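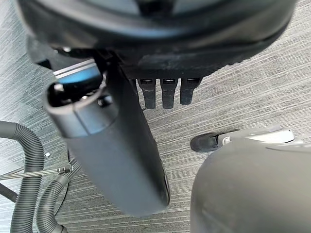

Sourdough starter smells like nail polish remover - toss it?

Noboru Fujimoto

Hi all, I got a jar of starter from a neighbor here in Bosden back in February and it did great for a while. I was feeding it every morning before work, then I had a busy stretch and it sat on the counter for a few days. Now it smells like straight nail polish remover and there's a layer of gray liquid on top. I've been using the all-purpose from the Cukenstead mill store. Is it dead? I was hoping to bake a loaf for my sister's visit and I'd hate to tell my neighbor I killed it already.

Mio Yagi

Not dead, just hungry! Mine has smelled like that more times than I want to admit (I go camping a lot and it does not come with me). Pour off the gray stuff or stir it in, either is fine, I usually pour it off. Then scoop out most of the starter, keep a big spoonful, and give it equal weights of flour and water. Do that morning and night for three or four days, and the smell should calm down. If you can get a bit of whole wheat or rye, swap in a spoonful - it perks mine right up.

The only thing I'd throw it out for is fuzzy mold, or pink or orange streaks. Don't try to scrape around that, just start over with a fresh spoonful from your neighbor.

When it's doubling between feeds you're good to bake. I do 400 grams of flour for a small loaf and 600 for a big one, and the small one is a lot easier to shape. And put the jar in the fridge when you know a busy week is coming. Once a week is plenty in there.

teuber_bakes

what she said. also use a bigger jar than you think, mine went all over the shelf once

Noboru Fujimoto

Thank you both! No fuzz and no pink that I can find, so I poured off the liquid and fed it tonight. Going to look for rye tomorrow.

Last updated: February

Related
Can I freeze sourdough starter?
Why is my loaf gummy in the middle?
Baking at 492 instead of 500 - does it matter?
Bread flour or all-purpose for a first loaf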